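Juvbridge Toy Library Opens Second Lending Room in Brundwood

BRUNDWOOD, January -- The Juvbridge Toy Library will open a second lending room in Brundwood this month, giving families on the east side of town a place to borrow toys close to home. The room is on the ground floor of the Trujillo Building, next to the Molska Street bus stop, and will lend from the same collection as the main library in Juvbridge.

Members can borrow up to seven toys at a time and keep them for 23 days. A loan can be renewed once, at the desk or by phone, unless another family has asked for the toy. There is no charge for late returns, but a household with overdue toys cannot take out new ones until the old ones are back.

The Brundwood room starts with 1000 toys on its shelves. They were moved from the Juvbridge store, where space had run short. Of these, 108 are new to the collection and have not been lent before. The rest have been cleaned, checked and given new labels. Toys held in Juvbridge can be requested for pickup in Brundwood, and they come over on the next van run.

Shelves are arranged by age group and then by type of play. Toys for babies and toddlers are on the low shelves to the left of the door. Pretend play, building sets and vehicles are along the back wall. Puzzles and board games are kept behind the desk, where staff check that all the pieces are there before each loan. Large items such as ride-on toys and play tents are stored in a side room and must be reserved ahead of time.

Each toy goes home in a drawstring bag or a lidded box with a card that lists its parts. Borrowers are asked to check the card when they get home and report anything missing before the end of the next day. Small parts that go missing later can usually be replaced from the library's spares drawer. Members are asked to wipe hard toys with a damp cloth before bringing them back. Soft toys should be returned unwashed. The library washes them itself using a detergent without added scent.

A display table near the entrance will hold a small choice of toys picked from the shelves. Toys on the table can be borrowed like any others. The choice will change every month, and families can suggest a theme by leaving a note in the box at the desk. 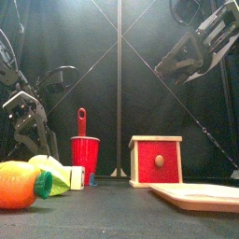

Membership is open to any household in Brundwood or Juvbridge with a child under nine. Child care providers and classroom teachers may join under a group card, which has a higher loan limit and a longer loan period. Existing Juvbridge members do not need to sign up again. Their cards will work at both locations, and toys borrowed at one may be returned at the other.

To join, an adult should bring a photo ID and one piece of mail showing a local address. Sign-up is done at the desk and a card is issued the same day. Families may borrow on their first visit.

The library also accepts donated toys in good condition. Donations should be complete and clean, with working battery covers where there are batteries. The library cannot take car seats, cribs, bicycle helmets or stuffed animals. Toys that are accepted but do not fit the collection are passed on to other programs in the area. Donations are taken at the Juvbridge location only until spring, when a drop-off shelf will be added in Brundwood.

The Brundwood room will be open four mornings a week from 9 a.m. to noon, with one late opening until 7 p.m. The current schedule is posted on the door and at the Juvbridge desk. Strollers can be left in the hallway. The entrance is step-free, and there is a restroom with a changing table across from the lending room.

About the Juvbridge Toy Library

The Juvbridge Toy Library lends toys, games and puzzles to families, child care providers and schools. It is a nonprofit organization supported by member fees, local grants and donations. A reduced fee is available to any household that asks for it, and no proof of income is required.

Press contact: Juvbridge Toy Library, main desk, Juvbridge. Visits to the Brundwood room before opening can be arranged through the desk.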